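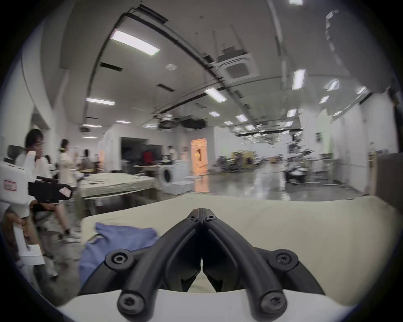
Crumpled blue cloth on a cream-colored table.

Why your blue shirts fade before your white ones wear out

2021-09-13

The head of the wash room at Verhoeven has been cleaning other people's clothes for 11 years. The laundry takes in work from small hotels, two nursing homes and anyone who walks in off Cunodell Street with a bag. Last week it washed 1248 pieces, and most of them were plain cotton.

"People think we see silk and wedding dresses all day," she says. "We see T-shirts. T-shirts and towels, and then sheets."

She asked us not to use her name, as her customers are mostly neighbors and she wanted to speak freely about how they treat their clothes.

The most common complaint at the counter is color. A dark shirt looks fine in the store and gray by December. Customers tend to blame the dye. She blames the load.

"They fill the drum to the top. The cloth can't move in the water, so it rubs on the cloth next to it. Rubbing is what takes the color off. You see it first on the seams and the hem, then across the front."

Her advice is to fill a home machine to two thirds and turn dark things inside out. Cold water is enough for anything that has only been worn to an office.

She also thinks most people use too much detergent. The laundry buys a powder called Brostik and she measures it herself for every load. "The cup that comes in the box is too big," she says. "I told the salesman that. He laughed."
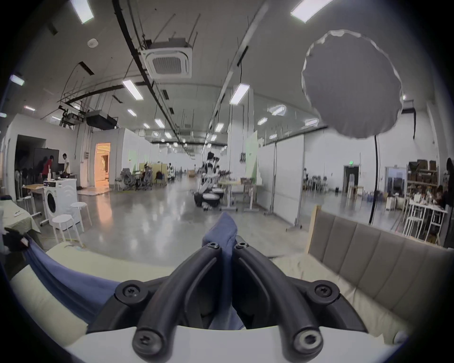 Blue cloth on a cream cushion, beside the beige sofa back.

Drying comes up next, and she has stronger views on that. Tumble dryers are hard on cotton – the lint in the filter is the shirt, she says, a bit of it every time. At home she hangs everything on a rack and keeps it away from the window, where the sun bleaches whatever side is facing out.

What about leaving things over the back of a chair or sofa? "Fine for an hour. If it's damp, no. Then you have a damp sofa as well."

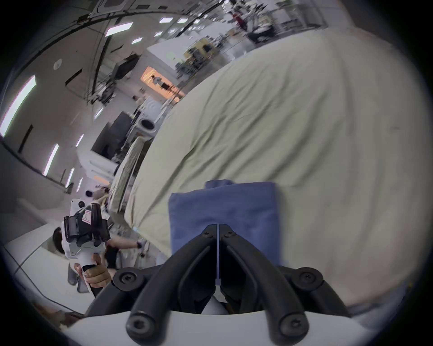 Sheets are a separate job

She never washes shirts with bed linen, and she would like her customers to stop doing it too. A sheet wraps itself around smaller pieces and they come out with dry spots and soap still in them. Pale sheets also pick up color from anything new and dark.

"One new pair of jeans and you have blue sheets. I can get some of it out. I can't get all of it out."

For folding she uses the bed. It's the biggest flat surface in most homes, and she finds a table too short for anything larger than a pillowcase. 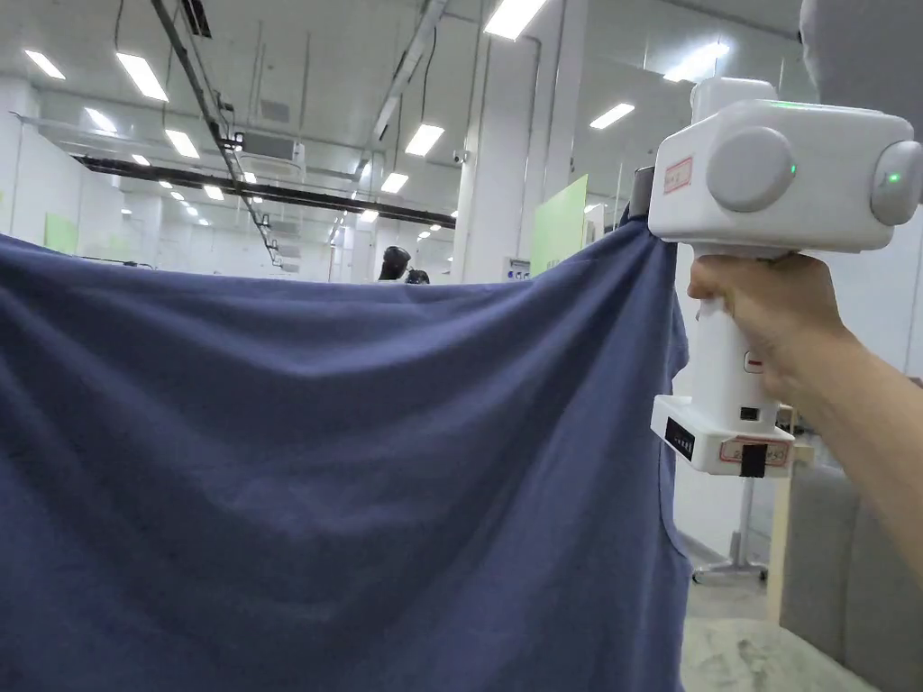 Shake it first

Before a shirt goes on the rack at Verhoeven, it gets held up by the shoulders and shaken hard, then pulled straight along the side seams. She learned this at her first job, at the old Prestis dry cleaner, where the presser sent back anything that reached him in a ball.

"Three seconds a shirt," she says. "After that you may not need the iron. I don't own one, at home."

The wash room is open to walk-in customers every morning except Sunday. Bring your own bag.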